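## Gollenton、段ボール緩衝材の再生工程を更新 古紙配合率を引き上げ

包装資材メーカーのGollentonは、主力の段ボール緩衝材について、9月出荷分から原紙の古紙配合率を引き上げると発表した。対象は小型容器の輸送に用いる中仕切りと底面パッドの2品目で、外装箱の仕様は変更しない。

同社によると、新仕様では原紙の調成工程を見直し、離解後の異物除去を従来の1段から2段に改めた。短繊維の割合が増えることによる層間強度の低下は、でん粉系薬剤の添加位置を抄紙機寄りに移すことで補う。坪量は据え置き、厚さの公差にも変更はない。既存の打ち抜き型はそのまま使用でき、需要家側で箱詰め手順を改める必要はないとしている。

原料の古紙は、回収事業者のClaricoが供給する。受け入れ時の含水率を荷ごとに測定し、基準を超えた荷は別ヤードで保管したうえで、乾燥後に再測定する。これまでは抜き取りによる確認にとどまり、梅雨期に原紙の平滑度がばらつく一因になっていた。測定値は荷札の番号と対応づけて保存され、原紙に不具合が出た場合は受け入れ時点までさかのぼって照合できる。

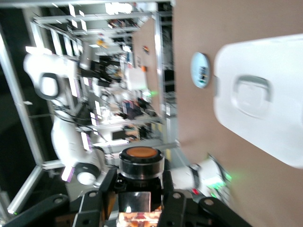
強度の確認は、試験機関のDemirtaşが担当した。試料51点を恒温恒湿室で24時間調湿し、平面圧縮強さと端面の座屈荷重を測定したところ、いずれも現行仕様の社内下限値を上回った。一方、高湿条件に移した後の強度低下は現行品よりやや大きく、同機関は報告書で、冷蔵倉庫から常温の荷さばき場へ移す際の結露に注意を促している。繰り返し振動に対する評価は今回の試験に含まれておらず、追加試験の時期は未定である。

Gollentonで原紙設計を担当するFengying Lü氏は、「配合率を上げるだけなら以前から可能だったが、罫線割れの発生率が許容範囲に収まらなかった。今回は湿潤時の伸びを管理項目に加え、罫線の押し込み量も合わせて調整した」と説明する。表面の色調は従来品より濃くなる場合があるが、同社はロット間の色差を規格の対象としていない。

価格は当面据え置く。歩留まりは切り替え直後に一時的に低下する見込みで、同社は生産計画に約2週間の余裕を設けた。この間の注文には現行仕様の在庫を優先して充てるため、同一の納入先に新旧の仕様が混在する可能性がある。新仕様品には梱包単位のラベルに識別記号を追加し、現行品とは別の品番を付与する。

先行して試用した容器販売のHiltierは、中仕切りの抜きかすがやや増えたものの、組み立て速度への影響は確認されなかったとしている。同社は底面パッドについても社内評価を進めており、結果がまとまり次第、採用の可否を判断する。

仕様書の改訂版と試験報告書の要約は、火曜日から取引先向けに配布される。現行仕様の継続供給を希望する需要家には、在庫の範囲内で個別に対応する。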